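The packet that wouldn't let go

Fraser asked me for "a few cheerful lines about the grippers" for this issue, and I said yes before I'd looked at the fault log. So this is a few lines, mostly cheerful, about the fault that ate the better part of our month at Stolham (and very nearly ate the end of my thumb).

For anyone who skipped the last newsletter, we've been collecting snack-packing runs for Skistari. One person stands at the table with a hand-held gripper in each hand, picks up a packet, moves it, puts it down, and the whole thing gets recorded so that the arms can learn from it later on. It sounds dull and mostly it is, in a pleasant sort of way. I put the radio on. Mared hums over the top of it.

The packets are the fun part, if you like that kind of thing. A box behaves itself. A snack packet is all shine and creases, and it never sits the same way twice, so you find yourself squeezing a tiny bit harder than you'd squeeze anything else, just in case.

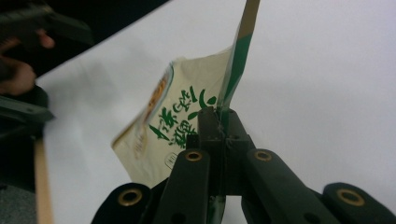
And squeezing a tiny bit harder is how we found the fault! I'd been at it most of the morning when I let go of the right-hand trigger and the jaws stayed shut. They didn't jam with a bang or anything dramatic. They just sat there holding the packet for a second or so, and then popped open all at once, as if they'd remembered. I shook it, tried again, and it was perfectly fine. So I did what everybody does and carried on (sorry, Chantal).

It did it again after lunch. This time I'd put my left gripper down and reached over to pull the packet free with my fingers, and the jaws snapped open and then back in again on the rebound, and caught me on the side of the thumb. No blood, a good red mark, and some language that's now preserved on the recording. I filled in a near-miss form, and Chantal read it and moved it from "near miss" to "minor injury" with one stroke of her pen, and stopped all runs on that pair until we knew what was going on.

Quite right too. I grumbled at the time.

Jaxon went through the recordings that evening. The log writes down how far open the jaws are, and it also writes down what the trigger is asking for, and those two lines ought to sit nearly on top of each other. He went through 1,924 grasps and found 714 where the jaws lagged behind on the release. I'd have guessed a dozen! Nearly all of them were too short for a person to feel, and you'd only spot them by lining the two up, which we had never done, having assumed that if it felt all right it was all right.

The worse news was for the data. If the trigger says open and the jaws say shut, then anything learning from that run gets taught that letting go is a slow business. Lise had already sent a batch across to the training side, and she'd been wondering out loud why the Ross arms hung on to everything at the end of a place, like a toddler with a biscuit. We'd all blamed the software. There's an apology owed there and I believe it was delivered with cake.

So, the hunt. We had three theories between us. Mine was the cable, and I was very sure about it. The cable comes off the back of the gripper and goes past your wrist, and I was convinced it was tugging whenever I reached across myself.

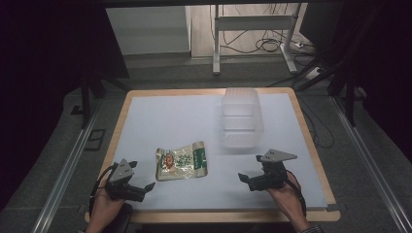
I spent a whole day on that. I taped the cable up my sleeve, I taped it down my sleeve, I swapped left for right and stood on the wrong side of the table. The lag turned up every time and didn't care a bit what the cable was doing. Mared thought it was the batch of springs we'd had from Cernis, and we changed those too, with the same result, so please don't go writing them any stiff letters.

Jaxon's theory was grit, and Jaxon was right, which he has mentioned. Once he had the thing in pieces on a tea towel there was a dark paste packed in round one of the joints, a mixture of grease and very fine dust off the finger pads. Somebody (we think all of us) had been topping up the grease whenever a gripper felt stiff. The grease held on to the dust, the dust made it stiffer, and then along came the next helpful person with the grease. On a light grasp you'd never notice. Squeeze that bit harder on a slippery packet and the joint went just far enough round to stick.

He cleaned it dry, put it back together with no grease at all, as the build notes had asked for in the first place, and I did 700 grasps on it over the next few days with the two lines up on the screen beside me. The lag didn't show up once.

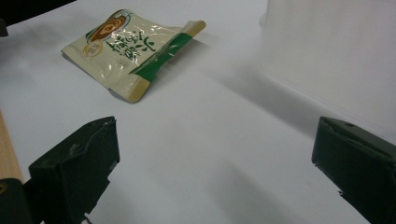 We're back to ordinary runs now, with a few changes you'll want to know about before your next turn at the table.

The grease has gone from the bench. If a gripper feels stiff, put it in the red tray and take another one. Please don't open it up yourself, however handy you are.

If the jaws don't open when you let go, leave the packet where it is. Set the whole lot down on the table, hands off, and say so out loud. Do not reach in for it. I'm told my thumb is going to feature in the induction slides.

Jaxon's check now runs at the end of every session and compares trigger with jaws for each grasp. If it finds more than 2 late releases, the session gets held back and somebody has a look at the gripper before it's used again. It takes as long as putting the kettle on.

The old batch is being gone through as well. Lise is keeping the good grasps and dropping the rest, and she hopes to have the arms retrained by December. If you recorded anything with the right-hand gripper of that pair and you wrote your own notes at the time, she'd love to see them, even the scrappy ones. Her tray is the one by the window.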